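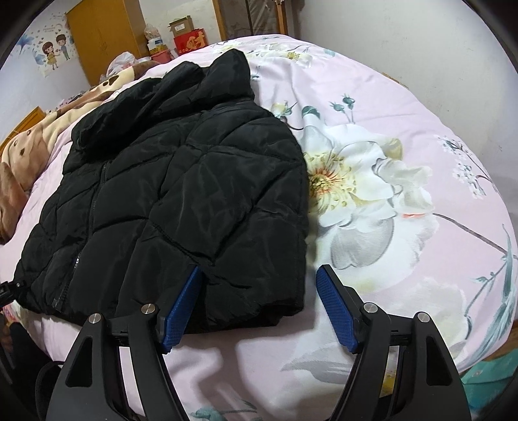 *Black quilted jacket, pink floral sheet. May 10, 2019.*

Every spring my neighbors perform the Putting Away of the Winter Clothes, and every spring I am told I should join in. I would like to speak up for leaving the coat where it is.

The case against me is well known. Magazines want us to own 30 garments and rotate them like crops. Stores start selling swimsuits while there is still salt on the sidewalk, so anyone with a parka on the hook by April looks like a person who has stopped opening the mail. My friend Hermine Sutter seals hers in plastic bags and sucks the air out with a vacuum cleaner. By the time she's finished, a good coat looks like something you'd use to patch a roof.

Then it gets cold again. It does this every year, and every year people are shocked. Hermine spent one evening last month at a soccer game in two cardigans and a beach towel, and she told me the storage system was working very well.
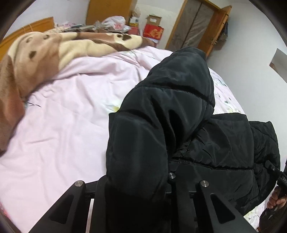

I also resent the shopping. Putting clothes away properly seems to call for bins, cedar blocks, labels and a special hanger with shoulders wider than mine. I priced the whole business at the Grabner store downtown and came to almost 40 dollars, to hide things I already own from myself. For that money I could buy a decent lunch and eat it in my coat.

People say it's a matter of space, and I grant that a small closet is a small closet. But the space never stays empty. Clear out five sweaters and within a week there's a tennis racket in there, and you don't play tennis.

So my hook stays full until June. If we get a heat wave, I'll walk past my winter coat in shorts and feel slightly foolish for a few seconds a day. I can live with that. Hermine is welcome to borrow it for the next game, provided she gives back my umbrella.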